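Let People Eat Lunch Badly

By Olga Soler
20 Oct 2026

412 shares | 38 comments

I had a boiled egg and half a sleeve of crackers for lunch yesterday, standing up, reading the back of a shampoo bottle I'd bought on the way in. It was a great lunch. I'd like to defend it.

I've been grumpy about lunch since September, when the company my sister works for (she's in Mutport, in one of those buildings with a fountain that's always off) signed everybody up for a lunch app called Plarnen. You log what you ate, you log how long you sat, and if you sat for 20 minutes with what the app calls "a composed plate," you get a leaf. Enough leaves and your tree grows. My sister has a very small tree. She manages a team of adults and she has been spoken to, kindly, by a person from benefits, about her tree.

I laughed for a whole evening when she told me. Then I started noticing how much of this stuff is in my own life, and I laughed less.

Lunch used to be the meal with no rules. Breakfast had its rules from your mother and dinner had its rules from whoever else was at the table, but lunch was the gap. You ate what was in the bag or what the truck had. My dad ate the same bologna sandwich for most of my childhood and I don't think he ever had a thought about it, good or bad. He ate it in his car with the ball game on. Nobody gave him a leaf.

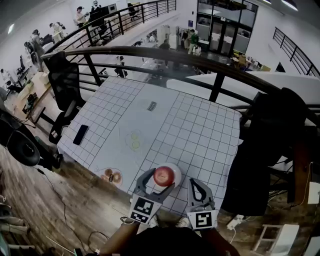

Lunch now comes with a point of view, and I blame the salad places first. The one near me, Drilby, sells a bowl that comes with a card telling you the order in which to eat the bowl. Greens, then the protein, then the grains, and the little cookie at the end if you "still feel called to it." I want to be fair to Drilby because the dressing is very good. But I'm a grown woman and I eat the cookie in the car before I've got my seat belt on. What I keep coming back to is that whole good-food, bad-food setup we all learned in about first grade, the red apple here and the plate of brown donuts over there, both on the same table, and you're supposed to know which kind of person you are. I'm the kind who has both. So is pretty much everybody I've ever liked. The apple and the donut get along fine once they're in you, and I say this as someone who has run the test many times.

Okay, the other side. I know there is one, because I wrote a short version of this for the neighborhood newsletter and I got mail.

A nurse wrote to say that she sees people who don't eat from six in the morning until four in the afternoon, and that if an app got them to sit down she would marry the app. I believe her. A man wrote that his office lunch table was the only conversation he had some days, after his divorce, and that I was being flip about something that had kept him going. I was being flip. I wrote him back and we've had a nice little exchange since, mostly about soup.

So let me be careful about what I'm against. I'm all for lunch breaks. I think they should be longer, and paid, and I think a boss who schedules a meeting at 12:30 should have to bring sandwiches for the room, good ones, with the pickle. If you've got a doctor telling you what to eat, listen to the doctor and ignore me. What bugs me is the grading. Somebody takes the one loose hour in the day (it's never an hour, but let's pretend) and turns it into a thing you can be good or bad at.

Because once there's a score, people start cheating, and then they're spending their break on that. My sister's coworker has a photo of one really beautiful grain bowl and he logs it every day! Same bowl, same fork, same napkin. He has an enormous tree. He eats gas station taquitos. And the benefits person holds him up as a model for the whole floor, which I think is the funniest thing that has happened in Mutport in my lifetime.
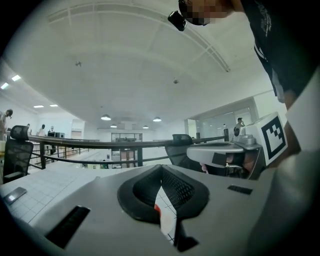 What it costs

Let's talk money for a minute, since no one who sells these programs wants to. I sat down one rainy night and added up what I spent on lunch in a year of doing it "right." That was the year I joined a meal service called Prieto, with the little tubs and the insulated bag you were meant to mail back. I had bags stacked in my hall closet up to my hip. The total came to $3070, and that's with me skipping most of the time I was at my cousin's.

That's a used car, kind of. That's a very nice trip. For that I got a lot of farro.

The year after, I went back to crackers and eggs and leftovers and whatever was in the break room, and I didn't add it up because I didn't care anymore, and not caring was worth something too. I felt the same. My pants fit the same. The only change I can point to is that I stopped getting that little sink in my stomach at noon when I opened the fridge and saw a tub with the date on it, looking at me like homework.

And I had money, so I could quit for fun. There are people whose lunch is what it is because that's what's in the house on the 28th of the month. Tell them about composed plates. Go ahead, I'll wait over here.

What I'd like instead

I'd like a table. One big ugly one, in every workplace, with a drawer of forks that don't match, and a microwave that somebody cleans on the clock and gets paid for. I'd like a window if we can get it. I'd like 90 seconds of quiet when I first sit down and then I'd like someone to tell me what's going on with their landlord.

And I'd like to go back to not looking at each other's food, or looking at it only the old way, the way you'd say "ooh, what's that" and get handed a bite. The last place I worked full time had 4 of us in a back office, and one of the women brought in stuffed peppers all through the fall. She'd cut one up without asking if we wanted any. I ate it with my fingers off a paper towel, at my desk, while on hold with the phone company. I couldn't tell you how many minutes I sat.

My sister, by the way, has deleted the app twice. It comes back when they update her phone. Last I heard the tree had lost a branch, and she was eating a bag of pretzels and seemed pretty happy about it - I could hear them over the line.

Filed under: Opinion | 38 comments | Share this

Letters to the writer may be left in care of the opinion desk. © 2026 Olga Soler. All rights reserved. Back to top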